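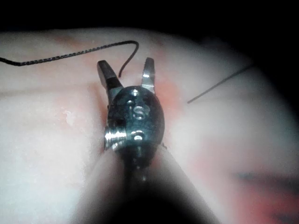
Training room, Rilholm building, second floor
Monthly safety check, March
Checked by: Amândio Pinheiro
Present for the first part: Lurdes Mota

I write OK, NOT OK or WATCH, and after it my comment. Points that were closed last month I have taken out of the list.

1. Entrance and escape way

1.1 Door opens fully to the outside: OK
1.2 Escape sign lit: OK
1.3 Corridor free: NOT OK. Two folded tables lean on the wall next to the stairs. Lurdes says they wait for the pickup since Saturday. Please bring them down to the cellar in the meantime.
1.4 Door closer: WATCH. The door falls shut too hard, one can hear it in the whole corridor. I turned the screw a little, but it needs somebody who knows this model.

2. Fire

2.1 Extinguisher on its hook, seal not broken: OK
2.2 Inspection sticker valid: OK
2.3 Fire blanket: OK, but the red bag hangs behind the coat rack. With winter coats on it, a visitor would never find it. I ask again to move the rack, not the blanket.
2.4 Smoke detector, test button: OK. Please warn the office next door before testing, Mrs. Eberhard was not amused.

3. Electricity

3.1 Wall sockets tight, no brown marks: OK
3.2 Extension cords: NOT OK. Again one cord plugged into another, under the window. I took the second one away and put it in the office of Beat Steiner.
3.3 Cord across the walking way: OK now. The rubber cover from Flomar lies flat and does not slide.
3.4 Main switch labeled: WATCH. The label is handwritten and gets pale.

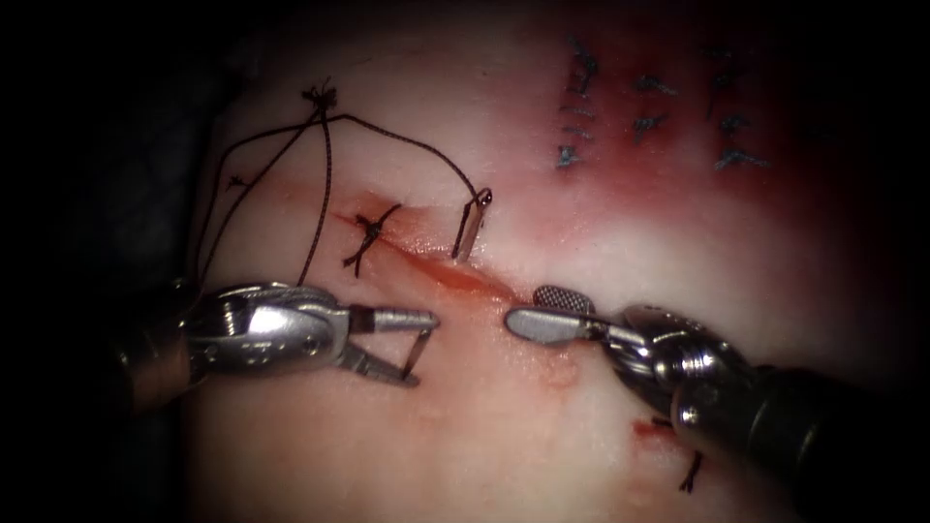
4. First aid

4.1 Box complete according to the list in the lid: NOT OK. Missing are the small plasters and one pair of scissors. The eye wash is good until next year.
4.2 List of first aiders on the door: NOT OK. Luzius Stöckli is still on it with his old extension. The new one ends with 19.
4.3 Sharps container closed and below the fill line: OK

5. Storage and shelves

5.1 Shelf fixed to the wall: OK
5.2 Heavy things on the lower boards: WATCH. The paper boxes are up again. Limit per board is 80 kg and I believe we are under it, but a box of paper should not come down on a head.
5.3 Cleaning products in original bottles: OK
5.4 Step stool: NOT OK. One rubber foot is gone. I put tape over it with "do not use". A new Brenum stool costs less than the repair.

6. Floor, light, air

6.1 Floor dry and without loose edges: WATCH. The edge by the sink lifts a little.
6.2 Light at the tables: OK, measured around 300 lux in the darkest corner with the ceiling lamps only.
6.3 Windows open and close: OK
6.4 Ventilation grille clean: NOT OK. Gray with dust. Wieczorek has it in the cleaning contract, please remind them.

To do before next check: 1.3, 3.2, 4.1, 4.2, 5.4, 6.4. For 5.4 I need a signature from Beat. The key of the first aid box is back in drawer 5.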